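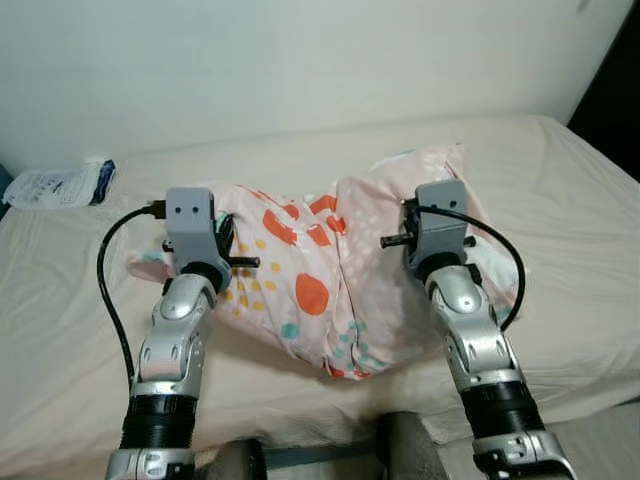 Pillow in the pink spotted case, on the cream sheet

List home | Threads | Previous | Next | Search | Join or leave

Subject: Re: Pillowcases and bedding for the July lets
From: Ankica Zupan
To: Plomurier housekeeping list
Date: 14/05/2026

Hello all,

Answering Kamrul's questions from the other evening. His message is quoted in parts below with my replies underneath, and there is more at the bottom about washing.

> Kamrul Amarasinghe wrote:
> I have been through the linen cupboard at Kultgate and we have
> a mix of plain white cases and the pink spotted ones. Do we
> want one kind per room, or does it not matter? I would sooner
> settle it before July than have people swapping things about
> between rooms again.

One kind per bed is enough. I don't think we need to go as far as one kind per room. The pink ones with the orange blobs and the teal and mustard spots look fine against the cream sheets, and I have had one on a bed this week to check. They look less good with the green covers in the back bedroom, so please use the plain ones in there.

We have 16 of the pink cases altogether, counting the four that Liên has at her place for mending. Two of those only need the side seam closing. The other two have gone thin along the fold and I would rather cut them up for dusters than keep patching them.

> The other thing is how we are putting the pillows in. Some of
> the cases have been going on with the flap outside and the
> pillow hanging half out by the morning. Is there a right way?
> I was shown one way at Dudum and another way by my mother.

Either way works if the flap ends up inside. What I do:

Turn the case inside out and put both hands in, right down to the far corners. Take hold of the short end of the pillow through the cloth, one corner in each hand. Shake the case down over the pillow until it is most of the way on, then let go and pull the rest down. Lay the pillow flat on the bed, take it by the two ends and push them in towards the middle once or twice. That lets the filling move back into the corners. Then tuck the flap over the end of the pillow, inside the case, and smooth it.

The old feather pillows want more of a push than the new ones. If a pillow stays bent after you squeeze it then put it to one side for me and I will look at it. I have already got three in the box room.

The open end goes away from the door. Sơn asked about this last year and we never wrote it down, so now it is written down.

> Last question, drying. The machine at Kultgate takes an age
> and everything comes out in a ball. Is it worth paying for the
> laundry on the main road instead?

For sheets, yes, from July. For pillowcases, no. They are thin and they dry quickly on the rack if they go up separately. The ball happens when a sheet goes in with the small things and they all work their way inside it. Wash the small things by themselves, ten at most, and take them out as soon as the machine stops. Pick each one up by the sides and open it out before it goes on the rack. If you leave them bunched up they dry with creases, and then somebody has to iron them. I am not volunteering.

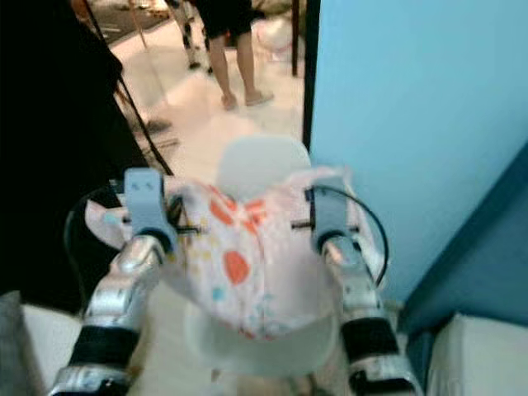

Spotted cloth held up by both sides, crumpled

The print is the same sort of thing on a good many of the pink bits, so check what you have got hold of before you add it to the pillowcase pile. Ayantu found two cot sheets in there in the spring. Cases go on the second shelf, folded in three lengthways and then in half, fold facing out. Cot things go in the basket on the floor of the cupboard.

On money, since it was raised at the end of the last thread. Liên had a price from Phí for new white cases, and it comes to 400 for the lot with delivery. I would like us to hold off until after the summer. If we lose more than a couple between now and then I will change my mind. The offer of a bigger order at 1,000 can be turned down now, as we have nowhere to keep them. Could Liên let them know?

A few smaller things while I am writing:

The iron at Kultgate has been leaving a mark. Use the one from Dudum until it has been cleaned.

Please don't use softener on the towels. I know it smells nice.

Whoever took the long-handled brush from the landing, I need it back for the stairs.

Mattress protectors. There are 10 in the cupboard and they all fit the single beds. The doubles are in the blue bag under the stairs and have not been washed yet. I will do them next week unless somebody gets there first.

> Sorry for all the questions. I can do the front bedrooms
> myself if someone else takes the back.
> Kamrul

No need to be sorry, they were things we ought to have sorted out before. Ayantu has said she will take the back bedroom and the small one next to it. That leaves the attic. Sơn, are you able to do the attic? The sheets for up there are already folded on the chair at the bottom of the ladder, but there are no cases with them, so bring four up with you. Plain ones, please.

I am out of reach for the first two days of July, so anything to do with keys should go to Liên.

Regards,
Ankica

Contact the list owner | © Plomurier housekeeping list | Back to top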